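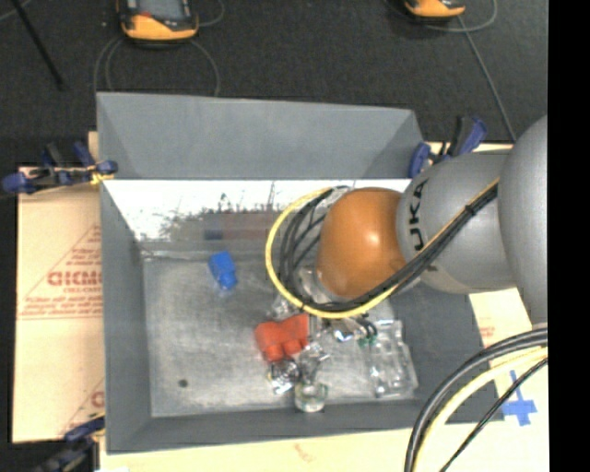 pevach_mom
Anyone else's doctor push one of those big "1,000 genes" tumor panels? Mine did in April and I said yes before I'd really thought about it. The report reads like a car manual, and half the pages were as scuffed and gray to me as the bottom of that big bin. Out of 528 variants listed, 2 had a drug next to them, and one of those drugs isn't even approved for my kind of cancer. So was it worth it?

Harkis
2 is pretty good! My dad had zero. We still went with plain old chemo and he's doing ok.

negi528
Disagree that zero means it was a waste. My sister got into a trial only because of her panel (the Wornureo one, if anybody's looking). Without that page she'd never have qualified.

Harkis
Sure, but how many people get that? I'd put the money into catching it early. Cheap blood tests, better scans, all that boring stuff.

negi528
Why not both though??

pevach_mom
Ok, you two, lol. My bill was $1,256 after insurance, so I'm kind of with Harkis today. I'm asking about the trial on Thursday anyway. Negi, did your sister have to travel for hers?

negi528
Two hours each way, every other week. I'll message you the clinic's number.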